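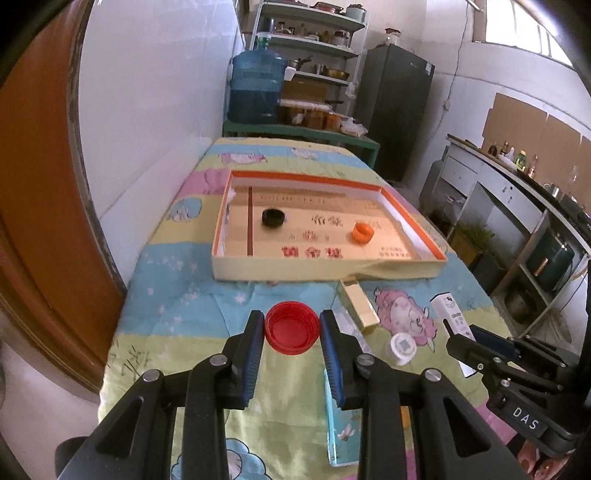

February, late evening

Rain again, so I gave up on the garden and walked down to Plurkbridge to see whether the bakery had any of the seeded loaves left. It did not, but I came home with a poppy seed roll and a bag of onion sets I hadn't planned on buying (76 in the bag, according to the label, and goodness knows where I'll put them all). The river is up over the lower step by the footbridge and very brown, and a pair of ducks were having a lovely time in what used to be the parking lot.

I finally got to the end of the Tamošiūnaitė novel after supper. All 704 pages of it! I was cross with it for the first 400 and then so fond of everybody that I slowed down on purpose, a chapter a night, just to keep them in the house a little longer. Now I feel rather bereft, the way you do when guests have left and the kettle seems too big.

The knee was better on the hill than last week, though it grumbled on the way down – I must remember the other shoes. Tomorrow I want to call about the gutter, soak the beans, and write that letter I keep putting off. The wind has dropped and I can hear the clock in the hall, so I think I'll go up.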